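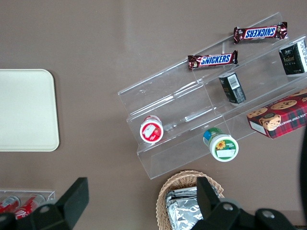 Prelenik Tiered Display Stand, clear acrylic, 3 steps

Item no. 261
Availability: in stock, dispatched from our Cleddale store

The Prelenik is a stepped stand for the counter, the reception desk or the kitchen shelf. The material is clear, so the colour of your table is seen through it and the goods get the attention. Each step has a transparent divider, which keeps the packets of one level from sliding down to the next.

It is suitable for chocolate bars, small boxes, biscuits and jars. Jars may be stood up or laid on the side with the lid to the front. For tall bottles we advise our Alarcón shelf, which has a deeper base.

Width: 38 cm
Colour: clear
Assembly: not needed
Pack: single, or set of 2

Cleaning: use a soft cloth and warm water with a little washing-up liquid. Please do not use window spray or the rough side of a sponge, the acrylic will become dull.

The stand is delivered with a protective film on both sides. Please remove it before the first use. Food and trays are not included.

Questions about larger orders are answered by Domingo Iturra at Drokora, mornings until 12.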